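The Red Pot

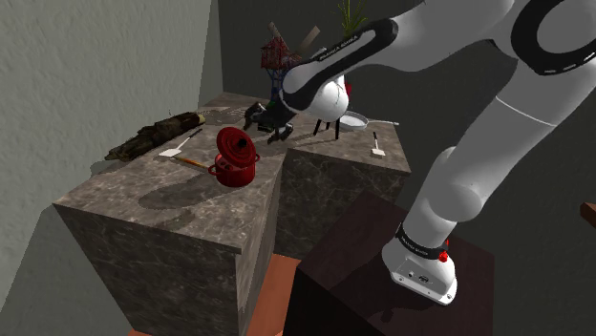
The arm over the marble block, with the red pot in front and the tower behind.

On attempt 105 the arm stopped above the marble again. Grigore Surdu put his chin on the desk and looked at the screen from very near.

"It wants the tower," he said. "I tell it pot, and it goes to the birdhouse."

"It doesn't want anything," said Arnardóttir. She was the captain of the Hollska robot club, and she was 19, two years older than him. "Read me your target."

He read the numbers slowly. In his first weeks at the club he had read them fast, to hide his accent, and then everybody asked him to repeat. Now he took his time.

"Stop," she said. "The last one. Is it from the pot, or from the base of the robot?"

Grigore did not answer. He opened the old file from March, the one he had copied at night before the Mondus round, and he found the line. It was measured from the pot. All evening he had been adding the pot to itself.

"My grandmother has such a pot," he said. "Red also. She never lets me lift the lid."

"Then lift this one."

He changed the line and saved it under a new name - he did not trust the old name anymore. Down the hall somebody from the Torkex team was laughing, and a door closed.

Arnardóttir pulled her chair closer. "What number is this?"

"One hundred and six," he said, and pressed the key.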